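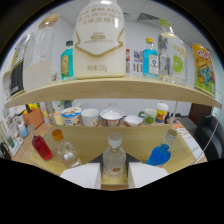
Por Jonov, redator de verbetes domésticos
Novembro

Início | Casa | Mobiliário | Despensa | Verbetes A–Z

Estante aberta de despensa

Estante aberta de despensa é um móvel sem portas, formado por tábuas horizontais apoiadas em montantes, usado para guardar bebidas, alimentos embalados e louça. Difere do armário de cozinha por deixar o conteúdo à vista e ao alcance da mão. Pode ser de madeira, metal ou plástico. Nas casas, a madeira clara é comum, como na estante que abre este verbete.

Disposição

O uso mais frequente separa o móvel por níveis. A prateleira superior recebe garrafas e pacotes em pé, numa só fileira, e a inferior fica para pratos, tigelas e recipientes. A fileira única dispensa mover os artigos da frente para chegar aos de trás, mas ocupa mais comprimento de tábua. Quando os volumes são muito desiguais, costuma-se pôr o maior no meio e os menores dos lados. O frasco branco de 250 g com a palavra "ENJOY" em dourado ocupa essa posição na estante ilustrada, entre garrafinhas de líquido verde-azulado e azul vivo.

Embalagens flexíveis, como as de salgadinhos e doces, não se sustentam bem sozinhas. Em geral são encostadas na ponta da fileira ou reunidas numa caixa baixa.

Identificação

A cor da tampa e do líquido ajuda a reconhecer garrafas transparentes à distância, e desenhos de frutas cumprem função parecida: uma rodela cítrica no rótulo sugere o sabor antes da leitura. Em embalagens importadas, o peso líquido pode aparecer em chinês, na forma 净含量, seguida do valor. Produtos passados para outro frasco perdem essas informações e devem levar etiqueta com nome e validade.

Dimensões e carga

Não há medida única. O modelo Vallis, da marcenaria Raria, tem 900 mm de largura e 2 prateleiras, com vão livre de quase 11 polegadas entre elas. Tábuas compridas sem apoio central tendem a ceder com o tempo, sobretudo sob garrafas cheias. Recomenda-se deixar os artigos pesados perto dos montantes e fixar o móvel à parede onde houver crianças.

Conservação

A madeira é limpa com pano pouco úmido e seca em seguida. Respingos de xarope ou suco devem ser retirados logo, pois mancham tábuas sem verniz. Convém manter a estante longe do fogão e do sol direto.

Ver também: Aparador; Cristaleira; Guarda-louça

Comentários (3)

aksoy_casa: A minha cedeu no meio depois de um inverno com garrafas de suco. Virei a tábua e ficou boa.

Leitora de Braga: Faltou falar do pó. Sem portas, lavo a louça de baixo antes de usar.

marceneiro578: Óleo mineral também serve para madeira clara. Duas demãos finas, esperando secar entre uma e outra.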